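Küchenabnahme vor dem Einzug: Prüfliste mit Anmerkungen

Die folgende Liste ist bei der Übergabe meiner eigenen Küche entstanden und seither mehrfach umgeschrieben worden. Wer sie benutzt, sollte wissen, dass ich Übergabeprotokollen grundsätzlich misstraue. Das Formular, das mir Küchenstudio Hendricks hingelegt hat, passte auf eine halbe Seite und bestand zur Hälfte aus Unterschriftenfeldern.

1. Papiere
[ ] Auftragsbestätigung liegt vor, mit allen Nachträgen
[ ] Gerätenummern stimmen mit der Lieferliste überein
[ ] Pflegehinweise für die Arbeitsplatte ausgehändigt
[ ] Schlussrechnung geprüft

Anmerkung: In meiner Rechnung standen 2.714 Euro für den Restposten, vereinbart waren 2.514 Euro. Angeblich ein Tippfehler. Mag sein. Tippfehler nach unten sind mir in solchen Rechnungen noch nicht begegnet. Die Rechnung gehört Zeile für Zeile neben die Auftragsbestätigung gelegt, und zwar vor der Unterschrift.

2. Wasser und Abfluss
[ ] Eckventile lassen sich von Hand schließen
[ ] Siphon trocken, nachdem das volle Becken abgelassen wurde
[ ] Armatur sitzt fest, auch bei seitlichem Zug
[ ] Silikonfuge am Becken ohne Lücken

Anmerkung: Der Monteur lässt gern kurz das Wasser laufen und nickt. Damit ist nichts geprüft. Becken bis zum Überlauf füllen, Stopfen ziehen, Küchenpapier unter alle Verbindungen legen und warten. Bei mir kam der erste Tropfen, als der Mann schon die Jacke anhatte.

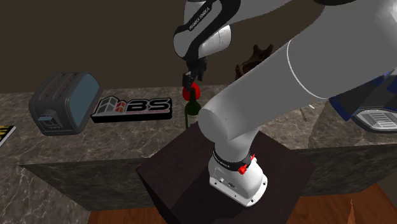 3. Strom
[ ] Jede Steckdose mit einem Gerät unter Last getestet
[ ] FI-Schalter löst beim Drücken der Prüftaste aus
[ ] Herdanschluss durch Fachbetrieb, Nachweis vorhanden
[ ] Beschriftung im Sicherungskasten lesbar und richtig

Anmerkung: "Richtig" ist hier das wichtigere Wort. In meinem Kasten stand "Spülmaschine" neben dem Automaten für den Flur. Die Prüftaste sagt übrigens nur, dass der Schalter mechanisch auslöst. Ob er auch schnell genug ist, zeigt erst eine Messung durch die Elektrofachkraft. Nach dem Messprotokoll muss man fragen, von allein rückt es keiner heraus.

4. Fronten und Auszüge
[ ] Hängeschränke an der Wand verschraubt, nicht bloß eingehängt
[ ] Auszüge laufen auch beladen
[ ] Dämpfung schließt ohne Nachhelfen
[ ] Kippsicherung am Hochschrank vorhanden

Anmerkung: Die Beschläge der Serie Vodo werden im Prospekt als "wartungsfrei" geführt. Ich habe nach zwei Monaten nachgestellt. Ein leerer Auszug läuft immer gut, deshalb gehört das schwerste Geschirr hinein, bevor man irgendetwas abhakt.

5. Arbeitsplatte
[ ] Auflage ohne Wackeln, Druckprobe an allen Ecken
[ ] Stöße bündig
[ ] Keine Haarrisse an den Ausschnitten
[ ] Imprägnierung dokumentiert (Mittel und Monat)

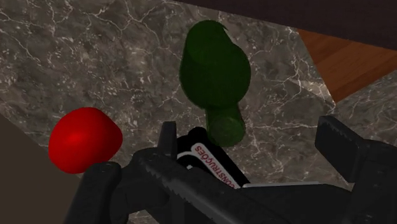

Bei Naturstein wird viel versprochen. Ristari nennt seine Versiegelung "dauerhaft", im Kleingedruckten steht dann eine Nachbehandlung, erstmals im Dezember. Wassertropfen auf die Fläche, eine Viertelstunde warten, abwischen: Bleibt ein dunkler Fleck, zieht der Stein. Schwieriger ist die Suche nach Rissen. Auf grauem Marmor mit dünnen, verzweigten weißen Adern, auf dem eine grüne Birne steht, verliert sich ein feiner Riss schnell im Muster. Also mit dem Fingernagel quer darüberfahren und eine Taschenlampe flach auf die Platte halten - eine Kante spürt man eher, als man sie sieht. Auf das Argument "das ist die Natur des Steins" würde ich mich erst danach einlassen.

6. Abzug und Brandschutz
[ ] Mindestabstand zum Kochfeld laut Anleitung eingehalten
[ ] Abluft führt tatsächlich nach draußen
[ ] Fettfilter ohne Werkzeug herausnehmbar
[ ] Löschdecke griffbereit, nicht über dem Herd

Anmerkung: In der Montageanleitung der Haube Ninia sind 67 cm gefordert. Nachmessen, und zwar mit dem eigenen Zollstock. Das Blatt Papier, das an der Haube klebt, beweist nur, dass der Lüfter läuft - wohin, steht auf einem anderen Blatt.

7. Unterschrift
[ ] Alle Mängel einzeln im Protokoll, mit Frist
[ ] Eigene Kopie sofort mitgenommen

Wendungen wie "wird nachgebessert" ohne Datum streichen lassen.

23-mal geteilt | 4 Kommentare

Kommentare

kuechenfrust_nord
Punkt 3 kann ich bestätigen. Messprotokoll kam bei uns erst nach der dritten Mail.

Altbau71
Der Wassertropfentest taugt bei poliertem Stein nur bedingt, der braucht manchmal viel länger als eine Viertelstunde. Lieber eine Stunde stehen lassen.

m.k.
Finde den Ton etwas hart. Unser Monteur war gründlich und hat das Becken von sich aus vollgemacht.

kuechenfrust_nord
@m.k. Name und Nummer bitte :)

Kontakt | Impressum | © Prüflisten für Haus und Wohnung | Nach oben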